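La inundación de la escuela de Lirkholm: lo que dicen los papeles y lo que cuenta la gente
Trabajo de curso. Autores: Tuva Vik y Tibor Kelemen 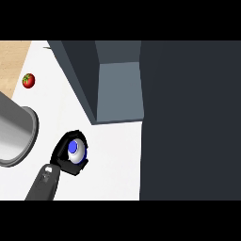 Cuadernos de Historia Local, n.º 16, pág. 4

1. Por qué elegimos este tema

En la primera clase la profesora Ildikó Magyar nos pidió buscar un hecho pequeño, de un solo lugar, y comparar por lo menos dos fuentes. Tuva creció cerca de Lirkholm y conocía de su abuela la historia de la escuela inundada. Decidimos trabajar con ella. El español no es nuestra lengua materna y las traducciones de las citas son nuestras, por lo cual pedimos disculpa si alguna frase suena rígida.

2. Las fuentes

La fuente principal es el libro de registro de la escuela, que se conserva en el archivo parroquial. Tiene 286 páginas escritas a mano, casi todas por el maestro Szűcs. Las páginas de septiembre, el mes de la inundación, están manchadas y en dos de ellas la tinta se ha corrido tanto que solo pudimos leer los márgenes.

La segunda fuente es una carta de una alumna a su tía, escrita once días después. La copia nos la dejó ver Boglárka Győri, nieta de la alumna. La tercera es una entrevista con Gyula Borbély, que no vivió el hecho pero oyó el relato muchas veces de su padre.

3. Lo que ocurrió

Según el registro, el agua entró por la puerta del lado del río a las nueve y cuarto de la mañana. El maestro escribe: «Mandé subir a los niños al granero de arriba, primero los menores». En la lista de aquel día constan cuatro alumnos ausentes. Los demás esperaron hasta la tarde, cuando llegaron dos barcas desde Gindevia.

La carta coincide en las barcas, pero no en la hora. La niña dice que ya habían comido el pan cuando oyeron el agua, o sea, que sería mediodía. También cuenta que el maestro volvió a bajar para salvar el armonio y que el agua le llegaba al pecho. De esto el registro no dice nada. Puede ser modestia, o puede ser que la niña lo escuchara de otro.

El señor Borbély nos contó una versión más dramática, en la que el techo se cayó esa misma noche. En el registro, en cambio, las clases se reanudan en el mismo edificio tres semanas más tarde, y se anota un pago de 587 coronas por el suelo y las ventanas. El techo no se menciona en la cuenta.

4. Comparación y dudas

Damos más peso al registro en lo que toca a fechas y dinero, pues fue escrito día por día. En la hora del agua no estamos seguros. La página tiene otra tinta en esa línea y es posible que el maestro la completara después. La carta nos parece más fiable para saber cómo vivieron los niños la espera: el frío, una canción que repitieron muchas veces, el miedo por las vacas.

Quedó sin resolver dónde estaba la primera escuela. El mapa viejo la pone al norte del puente y el registro habla siempre de «nuestra casa al sur». Quizás el puente fue cambiado de sitio, pero no encontramos documento de la obra.

5. Agradecimientos

Agradecemos a la señora Győri por la carta y al señor Borbély por su paciencia con nuestra grabadora, que se paró dos veces. El trabajo fue entregado el 22 de marzo de 2024. La transcripción completa de la entrevista está en el anexo B.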